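2018-01-26

Clothes again. Second evening of the folding business, and I am no more converted than I was on the first.

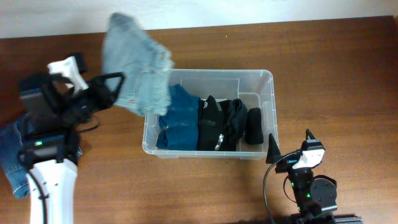 Does rolling clothes save any space over stacking them flat?

A little, in a shallow bin, and mostly for thin things like T-shirts. Jeans take up what they take up however you bend them.

I wrote that down because I keep being told otherwise. The booklet that came with the Trallow course claims you can get a whole season into one box if you fold "with intention." I have read the chapter on intention twice and I still couldn't say where the sleeves are supposed to go. What I have is a clear plastic bin on the table with a blue thing and some black things standing side by side in it, and a bed in the other room that I can't get into because the rest of the closet is on it.

Wiroj Ratanaporn lent me the booklet. He did the course last year and says his mornings changed. I asked how, and he said he can see all his shirts. I can see all my shirts too. They're on the bed.

The front-to-back business does make sense to me, I'll admit that much. When everything lies in a stack I wear the top two and forget the rest, and then in spring I find a sweater I had already replaced. With the bundles side by side I can at least tell there is a second black one next to the first black one. Whether I can tell which black one it is, that's another matter. I own too much black. It all looks the same rolled up, and I had to undo one last night to find out if it was the good shirt or the one I paint in. It was the one I paint in. Then I couldn't get it rolled back as small as before.

The booklet says this never happens if you "name each garment as you place it." No.

Also it wants you to buy their bins. Of course it does. There's a page at the back with prices, and the big set is 3,000 with dividers, and there is a smaller one for 99 that as far as I can make out is just the dividers. I used the bin I had. It had cables in it until yesterday. The cables are now in a shopping bag on the floor, so I suppose I have moved the mess about three feet and called it progress.

Denim is where the whole system falls down if you ask me. The light blue pair with the fraying is the worst of the lot. Folded in thirds it springs open, rolled it turns into a log, and the threads catch on whatever is next to it. I tried it at the left, then at the right, then flat across the top of everything, which is against the rules (page 12 or so, very stern). I think those go on a hook. I have always kept them on a hook. I don't know why I took them off the hook.

Looked up some reviews of the Cleltar method after supper, which is the rival one, where you stack by color. People are just as sure about that. One woman wrote that it gave her back a whole shelf, and right under her somebody said it lasted until the first laundry day. I believe the second person. Laundry day is the test for any of this, and mine is tomorrow, so we will see how much intention I have with a wet basket and no clothespins.

Things to do:
Give the gray sweater away, or wear it once and then give it away.
Find a lid for the bin. I'm fairly sure there was one.
Cables!!
Return booklet to Wiroj, say something nice about the pictures.

Cleared enough of the bed to sleep on the left side. The winter coats are on the right and they can stay there. Rice and egg for supper, too much salt. Turned the heat down at ten.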